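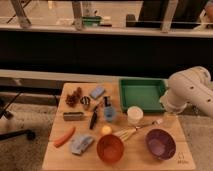
Pinecone-like brown cluster, striped cup, blue sponge and green tray on the board

Tollanel: The Complete Run (hardcover)
Written and drawn by Ruaridh Drummond
Published by Ondstead
In stock

I have wanted this book to exist for years, and now there's a stack of them next to my desk! Tollanel ran for 17 issues and then stopped, and if you came to it late you'll know the trouble with that. The early ones turn up in every back-issue bin, the middle ones turn up now and then, and the last few had such small print runs that most readers never got to the end of the story. Now the whole thing is in one volume, covers included, in the order they came out.

For anyone new to it: Eder is a lighthouse town where the light went out and the ships kept coming anyway. Maren Lundum, the keeper's daughter, can hear what the drowned sailors are saying, and most of it is complaints. It's a ghost story, it's a very funny family story, and by the time you reach the harbor trial in the second half it has turned into a courtroom drama (with a dead jury). I still don't know how he pulls that off, but he does.

The art is the big reason to go for the hardcover. The original comics were printed on thin newsprint and the night scenes came out muddy, so a lot of the line work in the fog pages simply sank into the black. Ondstead went back to the original art for all but 3 of the issues, and you can see brush strokes that were never visible before. Those other three were scanned from file copies. They're a touch softer, mostly in the lettering, and I only spotted it when I went looking.
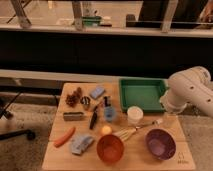 The extras are at the back and there are plenty of them: a run of cover sketches, the original pitch, a map of Eder with Drummond's handwritten notes, and a six-page story that only ever appeared in a December giveaway. I had never read that one. It's about the lighthouse cat, and you should save it for last.

The letters pages are not included, which I do miss a little. Neither is the crossover with The Salt Road, as another publisher holds the rights to it. You can follow the plot fine without it; the crossover falls between issues and Maren mentions it once.

Details
Format: hardcover with dust jacket, sewn binding
Length: almost 500 pages, full color
Paper: matte, slightly off-white
Contents: all 17 issues, the giveaway story, sketches, map
Reading age: teen and up (some scary faces, one rough storm sequence)
Release date: Friday, April 17, 2026

Condition and packing
All copies are new and unread. I check the corners and the jacket before anything goes out, and any book with a bumped corner gets listed separately at a lower price. Yours will be sleeved, wrapped and boxed with padding on every side. It's a heavy book, so please don't ask me to put it in a padded envelope!

The sewn binding opens nice and flat once you've worked through the first chapter or so, and the double-page harbor spread doesn't lose anything in the middle.

If you want a signed bookplate, pick that option before adding to your cart. They're loose, so you can stick yours in or keep it tucked inside the jacket.

Also in the shop: Tollanel single issues, bags and boards, magazine-size storage boxes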